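14th June
By Fitzsimmons

The Zeltach label maker cost me $40 at the hardware store in Dramville, plus another $29 for tape, and I have now used it on everything in the kitchen that holds still. The flour is labelled FLOUR. So is the icing sugar, owing to an error in December that I've decided to live with.

It's a decent little machine. The keys are small but they click properly, the letters come out crisp, and it remembers your favourites. It claims a memory of 3,000 characters, enough for a short story about lentils. My old Koltholm remembered nothing and jammed whenever I asked for a capital Q.
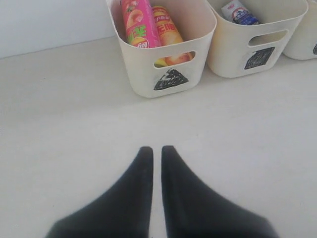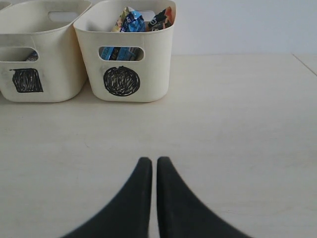
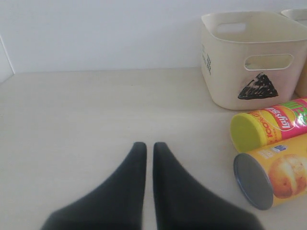
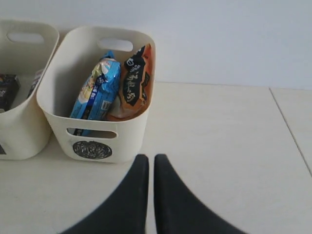
Pale surfaces throughout, with the cream plastic baskets in the last one.

The complaints, then. It wastes roughly an inch of tape at each end of every label, so TEA arrives with more margin than tea. The backing paper has no split, and peeling it takes a fingernail I don't own. The colour tapes are sold separately and the grey is hard to read in a dim cupboard — I'd stick with black on white.

Batteries aren't included either. It takes 2, in a size I had to go back to Dramville for.

Worth buying if you have more jars than memory. Check the spelling before you print.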